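Section 4: Setting Up Your Erbridge Slow Cooker for the First Time

Okay, so you've got it out of the box, you've read the bit about the plug, and now you'd like some dinner. I've been writing these guides for Erbridge for a while, and I still burned my first batch of beans in this model, so please read this part before you fill the pot. It's short, I promise.

What you should have in front of you

The base with its cord attached
The stoneware pot
The glass lid
The small wire rack (it's taped inside the lid box, and everybody misses it)
The probe, in its own paper sleeve

If the probe is missing, check the foam. Mine had slid right down the side. If it still doesn't turn up, write to the parts desk and ask for Nazar Prokopenko, who handles the replacements.

4.1 The empty run

1. Wash the pot, lid and rack in warm soapy water. Dry them all the way, especially the bottom of the pot.

2. Wipe the inside of the base with a damp cloth. Don't pour water into it, ever, not even a spoonful.

3. Set the base on a flat surface that can take some heat, with a hand's width of space on every side. I keep mine away from the wall cabinets — the steam warps the doors.

4. Put the pot in, add water up to the lower line, and put the lid on.

5. Plug it in, turn the dial to High and leave it for an hour with a window open.

NOTE: You'll notice a warm, dusty smell on this first run. It's a coating burning off the heater and it goes away. If you still smell it on your third meal, stop using the cooker and get in touch.

6. Turn the dial to Off, unplug it and let everything cool right down before you tip the water out.

CAUTION: The outside of the base gets hot on High. Lift the pot by its two side handles with dry oven mitts. Wet mitts will burn you faster than no mitts at all (ask me how I know).

4.2 Picking a setting

The dial has four stops: Off, Warm, Low and High. Low and High both end up at nearly the same place, Low just takes its time getting there. For tough cuts and dried beans I always go Low. For soup on a busy evening, High is fine.

Warm is for holding food that's already cooked. Please don't start raw meat on Warm. It sits too long at a temperature germs love, and I'd hate for your first meal to be your last one with us!

CAUTION: Red kidney beans need a hard boil on the stove for ten minutes before they go anywhere near this pot. Soak them, drain them, boil them, then slow cook.

4.3 Using the probe

1. Push the plug end of the probe into the socket on the right side of the base until it clicks.

2. Feed the cord through the notch in the lid. If the lid rocks, the cord isn't in the notch.

3. Stick the tip into the thickest part of the meat, away from bone.

4. Press and hold the Probe button until the number blinks, then set your target with the arrows. The display starts at 136 and goes up to 200, in Fahrenheit. For chicken I set 165 and leave it alone.

5. When the meat gets there, the cooker beeps and drops to Warm all by itself. It'll stay on Warm for 12 hours and then shut off, though I wouldn't hold anything that long.

NOTE: The probe doesn't go in the dishwasher. Wipe it with a soapy cloth and keep the plug end dry.

4.4 A first meal to try

My colleague Ilari Vainio came up with this one, and it's very hard to mess up.

1. Slice two onions and lay them across the bottom of the pot.

2. Add three sweet potatoes and four carrots, peeled and cut into chunks the size of a walnut. Keep them even or you'll get mush next to crunch.

3. Stir in a can of tomatoes, a cup of broth, a spoonful of smoked paprika and a good pinch of salt.

4. Lid on, dial to Low, seven hours. Don't peek! Every time you lift the lid you add twenty minutes or so.

5. Taste it, fix the salt, and spoon it into small bowls. It's better after it sits a little, and I like it with yogurt on top. 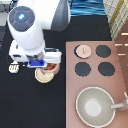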